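Amolham tightens rules on small items at shared food counters

Jul 30, 2022

Food businesses in Amolham will have to keep toothpicks, straws, stirrers and other loose single-use items in closed or single-serve dispensers from next April, under changes to the district's food premises code.

The changes apply to any counter or table where customers help themselves, including cafes, bakeries, club dining rooms and market stalls. Open cups and jars may still be used for items that are individually wrapped. Unwrapped items must be in a dispenser that lets a customer take one without touching the rest, or be handed over by staff on request.

The code covers 186 registered premises in the district. Mobile vendors registered elsewhere but trading in Amolham are included for the days they trade.

Ieva Baranauskienė, the district's environmental health officer, said the existing wording dated from a time when most premises had table service and few had self-serve counters.

"The old clause said utensils had to be protected from contamination, and it listed knives, forks and spoons," she said. "It did not mention picks, skewers or stirrers. Inspectors were reading it one way and operators were reading it another."

Toothpicks were the most common subject of questions during the consultation period, which drew 13 written submissions. Several operators asked whether a narrow-necked container would meet the new clause. The district's answer is that it will not, unless the container has a lid or a mechanism that releases one pick at a time. 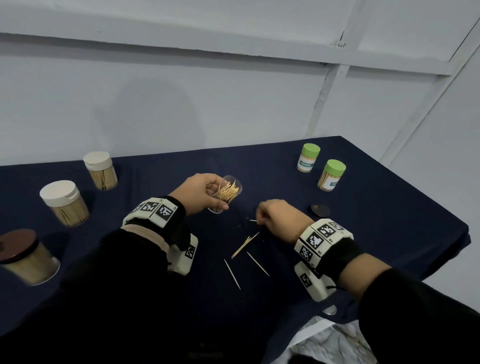 Wooden toothpicks in a clear plastic container.

Containers of the kind sold with toothpicks at supermarkets may still be used for storage behind the counter, and in kitchens. They may also be refilled there, provided the container has been washed and fully dried between fills. Topping up a partly used container that has been on public display will no longer be allowed.

The guidance note issued with the code gives the reasoning for the drying requirement. Untreated wood takes up moisture readily, and picks stored damp can discolour or develop mould, particularly at the bottom of a container where air does not circulate. The note recommends a dry cupboard away from dishwashers and sinks.

Two of the larger operators in the district made submissions on cost. Closow, which runs bakery counters, asked for a longer changeover period so that dispensers could be bought as part of its normal equipment replacement. Strazds, a catering company, asked that functions with a fixed guest list be exempt.

The district accepted the first request in part. Premises that place an order for dispensers before the start date will be treated as compliant until the order is delivered, if they can produce the paperwork. The second request was declined. Catered functions will be subject to the same rule, but picks already placed in food by kitchen staff are outside the clause and can be served as they are now.

Wrapped picks are the cheapest way to comply for small premises. Jindent, a catering wholesaler that supplies cafes in the district, lists individually wrapped wooden picks in boxes of 1000. Its submission said it expected no difficulty meeting demand, but noted that paper wrappers add to counter waste and that bins would need to be placed within reach of customers.

Baranauskienė said the district had considered requiring wrapped items only and decided against it on those grounds.

"A dispenser that works properly does the job without the extra paper," she said. "We would sooner see those, but we have left the choice to the operator."

Inspectors will check for the new equipment during routine visits. A first breach will result in a written notice and a follow-up visit. Further breaches will be recorded against the premises and may affect its posted hygiene grade. There is no separate fine for the clause.

Home-based food businesses that sell only packaged goods are not affected. Community groups holding a temporary food permit must follow the rule if the event runs for more than 2 days.

The amended code and guidance note are available at the district office counter. Operators who are unsure whether a dispenser meets the clause can send the model details to the environmental health section for a written answer before buying.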